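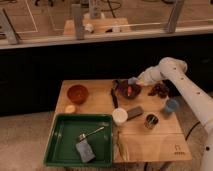

I work in the test kitchen at Dilta, and since last April I've shared my table with a robot arm. It's white, it bends a bit like your elbow, and instead of a hand it has a gripper.

We call it Fekance. It's learning to tidy up — bowls, cups, spoons, sponges, all the bits we cooks leave lying about. Squashy things are hard for it. You know how gently to squeeze a sponge, but a robot has to practise!

So what's changed for us? Benedita used to clear tables all day. Now she teaches the arm, and she's got four new lessons planned for it. Donal was worried he'd lose his job, and I was too, a little. We're both still here, and I get more time for making puddings. I do still wipe the table myself, though.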